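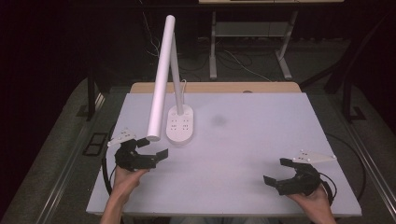 Gronberg handheld gripper kit – anyone else running one yet?

Forum: Home Robotics > Kits and Reviews
September 2021

fenwick_bolt
Ours came in and I have been grinning ever since! It's the two-hand set, so you get a left and a right, and you do the task yourself with the grippers while it records. Then you train on that and run it on the arm (we have a Drandero, the older one). I've wanted to skip the joystick stage for years and this is the first kit in our price range that lets me.

First impressions, in no order. Setup took one afternoon, most of it spent reading the calibration page twice because I skipped a step the first time. The fingers close smoothly and the trigger has a nice light pull. You forget you're wearing out your forearms until you put the things down, and then you remember. We're starting with desk lamp jobs – reaching in under the lamp head, nudging it, turning the whole lamp on its base. Lamps are great for this! Long thin parts, a heavy end and a light end, and a cable that never does the same thing twice.

We got 125 demos in before we called it a day. I'll post results when the training finishes. Ask me anything in the meantime.

mothgarden
Oh nice, I've been circling this kit since February. How are the cables? That was my one worry from the product page.

fenwick_bolt
Cables are the weak spot, I'll give you that. One per gripper, and they're stiff when new. I let them drop off the side of the table and that helps a lot. If you leave slack on the tabletop you will drag it through your work sooner or later. I'd pay extra for a softer cable tomorrow.

tallowpine
Going to be the grump here. I had the Gronberg set for 3 months and sold it. The grippers themselves are good, no argument. But my demos looked perfect and the arm still did silly things with them, because I was moving in ways the arm can't. A person swings an elbow out without thinking. My arm hasn't got that elbow. With teleop you find out right away what the robot can't reach. With these you find out after a night of training.

fenwick_bolt
Fair point, and I did hit a bit of that. What helped was moving the arm by hand through the same task first, then copying that path with the grippers. Slower and a little dull, but the demos came out much tidier.

mothgarden
tallowpine, did you try the reach check in the software? It's supposed to flag poses the arm can't get to.

tallowpine
It wasn't out when I had mine. If it works, that would fix half my complaint. The other half is the price of the spare fingers, which is silly for what they are.

quillback77
Jumping in as someone who teaches an after-school club. We borrowed the Skadivholm set last term, so I can compare a little. The Skadivholm is lighter and my kids liked it better for that. The Gronberg feels more solid, and the fingers don't wobble when you press down on something. For small hands I'd still go Skadivholm. For anything with a bit of weight to it, Gronberg all the way.

Also, matte tabletop! We lost a whole session to glare from a shiny desk. A plain pale sheet over the table sorted it out for us.

fenwick_bolt
Yes to the sheet. Any reason you went back to borrowing and didn't buy?

quillback77
Budget. There are 18 kids in the club and one set between them means a lot of waiting around. We'd need two sets to make it worth it.

stanchion_joe
Is anybody using Stan for the training side? The kit's own trainer is fine but I can't get it to stop mid-run and pick up again later.

fenwick_bolt
I am! Exporting to Stan was easy, though you have to rename the left and right folders by hand. Stopping and resuming works fine there. I wrote up the folder names in the software section, search for my user name.

tallowpine
See, that's the sort of thing that bugs me. At this price nobody should be renaming folders.

fenwick_bolt
It took me 5 minutes, and I still love the kit :) But sure, put it on the wish list next to the cables.

mothgarden
OK, I'm ordering. Does the case come with it or is that separate?

fenwick_bolt
Separate. Mine live in an old camera bag with a towel wrapped round them.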